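Lernau Workshop Group
Minutes of the gripper comparison meeting, 16 February 2020 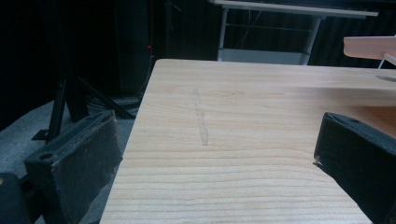 Hand-held gripper over the wooden table, fingers open.

The chair opened with a warm welcome and thanked everyone for giving up a Sunday, and for the slices (there was a second plate in the kitchen, for those who missed out).

1. Minutes of the last meeting were accepted, with the spelling of Carhuamaca corrected.

2. Finger wear. We had a good long talk about the black coverings. The front edge of the left finger is frayed and scuffed, and the right one has a small torn corner at its inner end. Some members felt this was fair enough after 400 grasps on the Warico fingers, while others would have liked to see them hold up better. Agreed to fit new coverings to both before the next round, and to keep the old ones in a labelled bag.

3. Warico and Vasano. Both grippers will do the same 14 objects, in the same order, with the same camera settings. The Vasano is the lighter of the two and kinder on the wrist, but its fingers close a little slowly for most people's liking. No favourite was declared, though there was plenty of cheerful arguing.

4. Table. The grey mark on the tabletop was raised again. It will be left alone until the trials are finished.

5. Budget. $2000 was approved for spare fingers and a second controller.

Next meeting in May, date to be confirmed by email. Please bring your own mug.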